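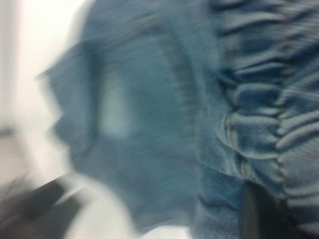
**Subject:** Re: [keratier-users] Shrinkage figures differ between wash cycles 1 and 3

Seo-ah Yeo wrote:

> We are seeing warp shrinkage on the Wirkton 13 oz of 2.9% after the first home wash and 4.4% after the third. The mill sheet says 3.0% max. Weft is stable. Same machine, same load mass, tumble dry low. Samples are marked with the Keratier template, 8 specimens per roll, measured after conditioning overnight.
>
> Two questions. Is the mill quoting one cycle? And should the pattern allowance follow the first or the third figure? The cutter wants a number by Tuesday.
>
> Seo-ah

Seo-ah,

On the first question, almost certainly one cycle. Ask for the test method and the drying procedure in writing. A percentage without both can't be compared with yours. Line dry and tumble dry can differ by a full point on a fabric this heavy, and the sheets we get from Bezerra leave the drying line blank about half the time.

On the second, use the third. Progressive shrinkage in cotton twill is normal when the sanforizing was light or the cloth was stretched again on the roll. If you cut for 2.9, a finished inseam at 32 in. will end up close to half an inch short by the third wash, and that is when the complaints arrive.

The arithmetic, for the archive:

 cut length = finished length / (1 - s)

 s = 0.044, finished = 32.00 in.
 cut = 32.00 / 0.956 = 33.47 in.

Do not multiply by 1.044. That gives 33.41. The gap is small here but grows with s, and I have seen it carried through a whole grade table.

Some things to check before you send the number:

- Roll to roll spread. We measured 47 rolls last September and the warp range within one dye lot was 1.6 points. An average hid it completely.
- Relaxation before marking. Lay the cloth flat and unrolled for at least 16 hours. If you mark straight off the roll, some of what you record as wash shrinkage is tension coming out.
- Distance from the selvage. Keep benchmarks at least 4 in. in. The edges on Wirkton goods run tight.
- Skew. Record it in the same session. Leg twist gets blamed on sewing and it is usually in the cloth.

For template users generally: the older Keratier sheet has its benchmarks at 250 mm, the current one at 350 mm. The spreadsheet assumes 350. If you enter raw millimeters from the old sheet, the result is wrong with no warning. Enter percent instead, or change cell C4.

> Would you trust the Flurkurex calculator for this?

For weft, yes. For warp it applies a fixed 1.15 multiplier to the first cycle to estimate the third. On your figures that predicts 3.3% against a measured 4.4%. Use the measurement.

If you can run a fifth cycle on two of the specimens I would like to see it. Ours flattened out after the fourth, but that was a lighter cloth.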